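Keeping Old Equipment in Use: Notes for the Pitmont Library Talk
Speaker: Lemlem Abera

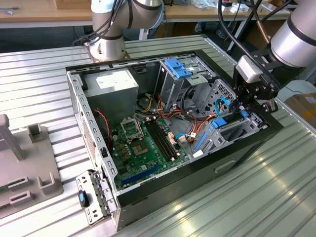
Start with the budget question. Pitmont branch had 31 public computers when I took over purchasing, and the plan on paper was to replace all of them every four years. Ask the room who has a plan like that. Wait for hands.

Then the storage room. We had 262 items on the surplus list, going back to a microfilm reader. Most were listed as "broken" with no other note. Read two or three entries aloud.

Main point for this part: a list that only says "broken" can't help you decide anything. We changed the form. It now asks what the item did last, who reported it, and whether a part was taken out. Dong-geon Bae at the Vaughan branch wrote the first version and should get the credit. Copies are on the back table.

Slow down here, people take notes.

Money. We set a repair limit of $1,000 per branch per year. Anything over that goes to me. In the first year Gikville spent nearly all of it on chairs and a book return – mention the hinge – and Vaughan spent almost nothing. Neither branch did anything wrong. Their buildings are different ages.

If someone asks about warranties: check the paperwork before anyone opens anything. We lost coverage on a receipt printer that way. Don't spend long on it.

Donations. This gets the most questions. We stopped taking equipment at the front desk in May. Staff were accepting things to be polite, and we then paid to haul them away. The sign now gives the drop-off hours for the county recycling site. Two complaints so far, both from the same man.

Skip the next part if we are past the half hour.

Flenalent is the inventory program we use. It is fine for books and poor for furniture. We put shelf numbers in the color field, and it works as long as new staff are told. I would not tell another library to buy it or avoid it.

Data. Any drive that leaves the building gets wiped or destroyed, and two people sign the sheet. Say this twice. Catalog stations count too, even though people assume there is nothing on them.

Questions. Repeat each one into the microphone – the back rows couldn't hear last time. Leave the form up on the screen. The room has to be clear by noon, and the sign-in sheet goes back to the front desk.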